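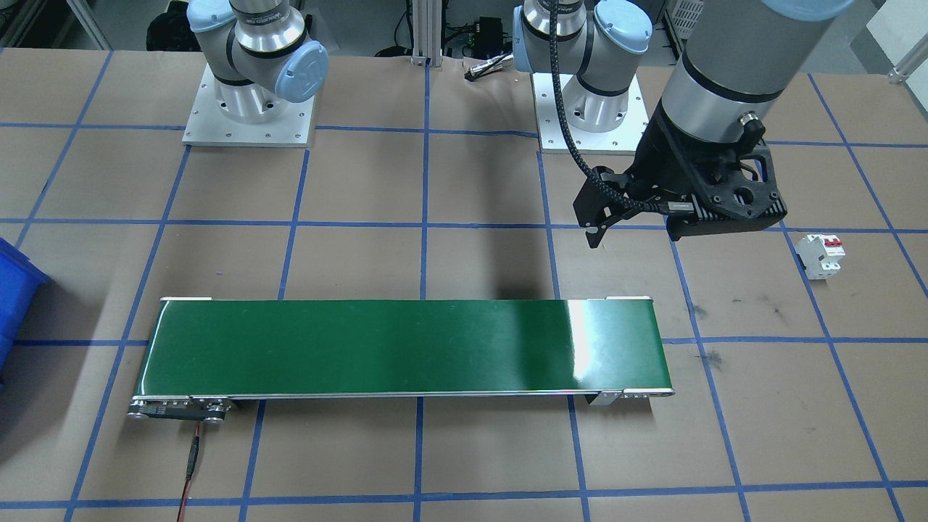
Dornon Building, Vumthorpe. Work table with paper covering and blue tape grid.

Dornon Building ventilation and heating upgrade
Progress report to the Wivard Fund
Prepared by Ayanda Lekota, project manager
7/13/26

Status of works

The grant covers the replacement of the supply and extract ventilation on both floors, new heating controls, and draught sealing to the north elevation. The ventilation package is complete on the ground floor and part complete upstairs. Heating controls are installed but not yet commissioned. Draught sealing has not started.

The floor area served by the new system is 816 square metres. This is unchanged from the application. The plant room, the bin store and the rear stair were left out of the design and remain on their existing natural ventilation.

Ventilation

Lopes, the main contractor, removed the old extract fans and capped the redundant roof cowls in the first stage. Two cowls had been leaking into the roof void for a long time and the boarding beneath them was soft. It was cut out and replaced, and the cost was met from contingency.

The ground floor supply duct runs at high level along the corridor, with a branch into each room. The original route clashed with a downstand beam that was missing from the record drawings. The duct was changed from circular to flat oval section where it passes the beam, and the fan speed was reset to make up for the added resistance. Measured supply rates at the grilles are within tolerance in all rooms except the corner office, where the damper blade was found to be fitted the wrong way round. Lopes has corrected this and a repeat reading is due.

Upstairs, the main duct is hung and insulated. The outstanding items are:

- final connections to 4 extract grilles
- fire sealing where the duct passes through the stair wall
- access panels for the two dampers above the kitchen
- labelling

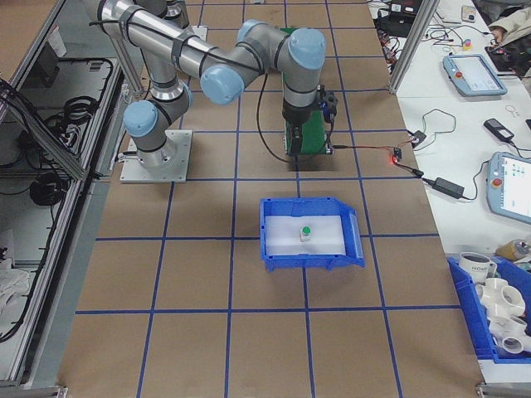

Fire sealing is the item most likely to affect the programme. The wall turned out to be hollow block at the point of penetration, and the sealing product specified has been tested in solid masonry only. The manufacturer has been asked for a suitable detail. If there is none, the opening will be lined with board before sealing. Building control has accepted this approach in principle.

Heating controls

The single timer has been replaced by zone valves and room sensors, giving 4 separately controlled zones. Wiring has been tested and the certificates are on file. Commissioning needs the boilers running under load and will be carried out in October. Until then the system is on a frost protection setting.

One sensor was moved during installation, as its planned position was in direct sun for most of the afternoon. The drawing has been marked up to suit.

Noise

Users of the first floor meeting room reported a low hum during the trial run. The source was a duct hanger in contact with the ceiling frame. Rubber isolators have been added at that hanger and at the ones on either side of it. No further reports have been received, but the room has been lightly used and the matter stays open in the defects list.

Cost

Spending is within the approved budget. Up to 60 per cent of the contingency may be needed once the roof boarding, the duct alteration and the stair wall are all settled. No additional funding is requested.

Next period

Complete the first floor connections and fire sealing. Balance the full system and issue the air flow readings. Start draught sealing on the north elevation, subject to dry weather and delivery of the replacement door thresholds. The operating manual will be sent in draft with the next claim.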